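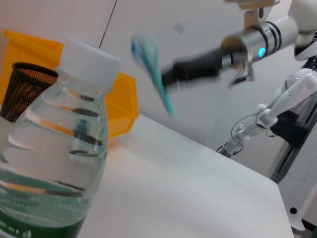

4. Recording a tabletop sorting run

July — by Teodor Söderlund
Print this page | E-mail this page

This section covers recording runs for the Lerkmont comparison, in which the same policy is trained with and without wrist views. Finish the arm calibration in section 3 first.

4.1 Set the bin, the mesh cup and the bottle on the white table. Leave the middle of the table clear.

4.2 Screw the bottle cap on fully.

CAUTION: Keep liquids away from the base and its rail. Stop the arms before you wipe up a spill.

4.3 Open Ristance and load the sorting task. Check that the wrist view is live.

4.4 Start recording, then start the arm. Let it finish the pick even if the grasp looks poor — failed picks are kept and labeled.

NOTE: Motion blur on the gripper finger and the held object is normal during a fast move. Do not delete these frames. The training set has 2107 runs, and blurred frames were left in all of them.

4.5 Mark the run as placed, dropped or missed. If two people disagree on a label, send the run to Njål Solheim.

4.6 Move the bottle to a new spot before the next run. Clear plastic bends the shapes behind it, and the method needs many versions of that.

4.7 After 21 runs, save the batch and repeat the calibration check.

NOTE: The 151 test runs are stored in a separate folder. Do not add to it.

We use cookies to remember your settings. Accept | Manage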